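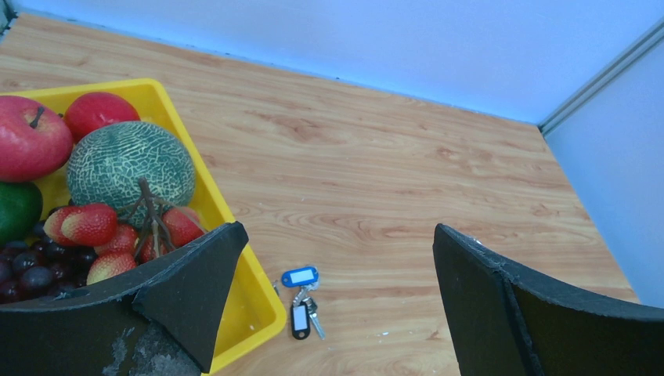
Fake fruit gets dirty faster than real fruit, mostly by staying put. A banana has the decency to go black and leave within the week. A plastic grape will sit in the dining room through three presidents, quietly putting on a coat of dust and kitchen grease until a guest tries to eat it. The strawberries are the worst of the lot, with all those little seed dimples, and the netted rind on a melon comes a close second. The brown twiggy stem that holds up a bunch of grapes catches lint like a sweater.

What follows is how I clean ours. My wife's aunt left us 76 pieces of it, and I have been through the whole collection more often than I would like.

Sort first

Hard plastic can go in water. Foam with a painted skin can't, or not for long, and anything with a paper leaf or a wired stem should stay out of the sink altogether. If you don't know what you have, press a thumbnail into the bottom. Foam gives. Wax gives too, and then you have a thumbprint in your wax pear, so press gently.

Washing the plastic

Lukewarm water and a small squirt of dish soap. Skip the dishwasher. I tried it once with lemons and got something closer to dried apricots. Use a soft toothbrush on anything with a texture, going in circles, and a plain cloth on the apples, which show scratches. Grapes I hold by the stem and swish. If a few come off, fish them out before you pull the plug.

Set everything on a towel for 60 minutes, stem side down. Hollow pieces often have a pinhole from the mold and will take on water through it. Give them a shake next to your ear. If they slosh, give them the night.

Foam and wax

A dry makeup brush, and patience. For greasy spots on foam, a barely damp cloth and no rubbing – the paint on the cheaper kinds comes off red on your fingers, and you will look like you did something.

Putting grapes back

The pegs on the stem wear down. A dab of white glue holds well enough and peels off if you change your mind. My neighbor Sándor Orbán uses hot glue and has the blisters and the melted grapes to show for it.

Where to keep it

A tray with a raised rim beats a bowl. Round fruit rolls, and a tray can be carried to the sink in one trip. Heavy pieces like the melon go in the middle, small stuff in front where you can get at it. Keep the lot out of direct sun. Our oranges spent one summer on a south windowsill and are now, I suppose, grapefruit.

I do the full wash in November, before the relatives come, and dust when I remember, and so far I haven't remembered.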